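Vovora Adds Pocket Organizer and Belt Line to Everyday Carry Range

KOLLTON - Vovora, a maker of carry gear for daily use, will begin shipping a new line of pocket organizers and stiffened belts in February. The line includes 16 products and replaces the company's first series of nylon pouches, which will be sold until stock runs out.

The organizers come in three sizes. The smallest holds a folding knife, a pen light and a key ring, and fits in a front jeans pocket. The middle size adds a sleeve for a notebook or a tourniquet. The largest is meant for a jacket or a bag and has a zippered back panel for cards and cash.

Each organizer is cut from waxed canvas and sewn at the company's shop in Kollton. The smallest size weighs 82 grams empty. Elastic loops on the earlier pouches stretched out with use, and the new models have sewn canvas channels in their place. 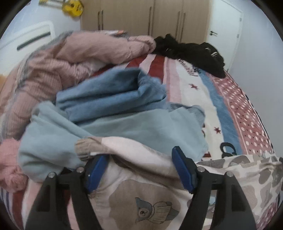
The belts were developed with Brunen, a leather supplier that has worked with Vovora on holster backing and knife sheaths. They are made with two layers of leather over a flexible core, and are built to carry a holster or a loaded pouch without sagging or rolling at the top edge. Sizing is in one-inch steps. Buyers should measure over the clothing and gear they plan to wear - pants size is not a reliable guide.

Before setting the final design, Vovora sent samples to 320 customers and asked them to wear the belts and organizers through a normal work week. More than 50 of them asked for a plainer buckle, and the production belt now has a flat one with no logo.

Canvas colors are tan, black and dark green. Belts come in brown and black. A left-hand version of the middle organizer will follow later in the year.

Orders can be placed through the Vovora website and at dealers that already stock the pouch series. Győri, the company's distributor in Europe, will take orders there once the first US shipments have gone out.

Organizers and belts are covered against faults in stitching and hardware. Repairs are handled in Kollton, and customers pay shipping one way.

Recent releases
Vovora Moves Sewing Shop to Larger Space in Kollton
Brunen Leather Now Offered on All Vovora Knife Sheaths
Győri to Carry Vovora Pouches
Care Guide for Waxed Canvas Updated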